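Flundmont Sweets
April, 7:40 pm
Filed under: Treats & Gifting

Okay so I have feelings about filling chocolate boxes and you're all going to hear them.

The box matters more than you'd think! I like the dark blue-gray kind with the little grid inside and brown paper cups already sitting in the compartments. Half the work done before you open a single bag.

Tip everything into one shallow tray first. Browns, dark browns, creams, all jumbled up together (yes it looks like a mess, it's fine). Then you can see what you've got and pick.

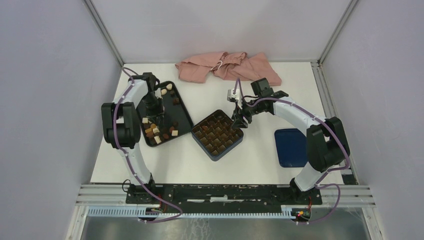
Marlow_bakes says to do the cream ones first so they don't all end up in one corner, and I tried it that way and yep, so much better. I'd been doing darks first for 3 years, argh.

Big pieces get a compartment to themselves. Tiny ones can go in as a pair, I won't tell.

Paper cups sliding around? Press them down with a clean thumb before anything goes in. My last order from Lotville was 1000 cups so I have had PRACTICE.

2 more boxes to fill tonight and then I'm eating whatever doesn't fit.

Comments

tinroofkate: do you leave the lid off for a while after?

Flundmont Sweets: nope, straight on!

pepper338: cream ones first, writing that down

ozzie_m: I'd never get past the tray lol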